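26 November 2023

Spent the morning on the budget, which has to go to Hadel before the end of the week. I had put it off because the numbers from last time were in three different files and none of them agreed.

The big item is the second pair of arms. Festudis want 2441 for the set, with mounts but without grippers. Mavedance are cheaper on paper, but they charge for the controller separately and by the time that is added there is very little in it. Delivery from Mavedance is 8 weeks. Festudis say they have stock, though they said that last March too and we waited.

Grippers: 600 for a pair if we stay with two fingers, 700 for the ones with the softer pads. I have put down 700. Small metal things are the hard part of the Peng work and I would sooner pay the extra now than ask for it again in the spring.

Wrist housings we can go on printing ourselves. I have allowed for filament and a spare nozzle and nothing else. Cables need a line of their own this time. Last year they went under sundries and I was asked about it twice. I want proper clips and sleeves, enough for both arms, and longer leads so nothing pulls at full reach.

Then the furniture. I went back and forth over a new table. The white plastic one is stained and scuffed but it does the job, and a decent bench with a fixed top would eat most of what is left. Left it off. If Hadel come back with more than we ask for, the bench goes first on the list, then a mat for the tiles.

Did not put in for a service contract. Festudis offer one by the year and the wording is vague about what counts as wear. Wrote to ask whether joints are covered. No answer yet.

Afternoon on the Peng tasks. Keys on the table, both arms, right gripper going for the ring. I need to write down which objects we are short of before I close the budget, as odds and ends have no line at all at present. A few more key rings, some coins, a padlock or two. It will not come to much.

Still to do tomorrow: get the Mavedance quote in writing, check whether the prices include tax, and cut the covering note down to one page.

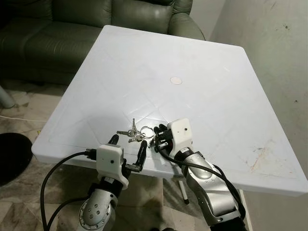
Also must remember to ask for the old quote number from Festudis, so they hold the price until the money is through.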